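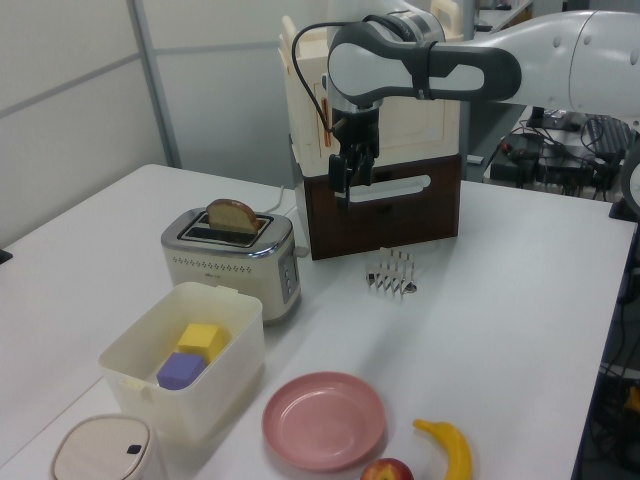
Toaster corner, before I move anything

tundau_kitchen
Trying to sort out a breakfast spot on a white table and I keep running out of room. The toaster is the two-slot kind with the controls on the right side. Toast rack sits next to it, in front of the wooden box with the brown drawer. Plate and fruit are up front. Where would you put the rack? I have 340 mm between the toaster and the end of my shelf if I move everything over there.

fenlow762
Lose the rack. Toast goes cold in those in 4 minutes. Plate straight from the toaster.

Maham Mohmand
Disagree. Toast stacked on a plate goes soggy on the bottom. I use my rack every morning and keep it right beside the toaster, same as yours. I'd move the plastic container instead. What are the sponges for?

tundau_kitchen
They're foam blocks, yellow and purple. I wipe crumbs with them. The container has no lid on so it's easy to grab one.

verkine
I would not keep foam in front of a toaster. Put the container in the drawer if it fits, or at the other end of the table. Also check that the cord can't get pulled — it runs across the back, and mine got caught behind a bread box once and took the toaster with it.

fenlow762
Agree on the foam. Still say the rack is a waste of space.

Maham Mohmand
It's a small rack. The banana takes up as much room.

baloch_k
Fruit needs a bowl. An apple loose near the edge will end up on the floor. I paid 200 rupees for a steel one at the market in September and it holds enough for the week.

tundau_kitchen
Measured the drawer and the container is too tall, so it's going to the far end. Rack stays for now. Will look for a bowl.

verkine
Does the crumb tray on that toaster come out from the back or the side? If it's the back, leave yourself space before you push it up against a wall.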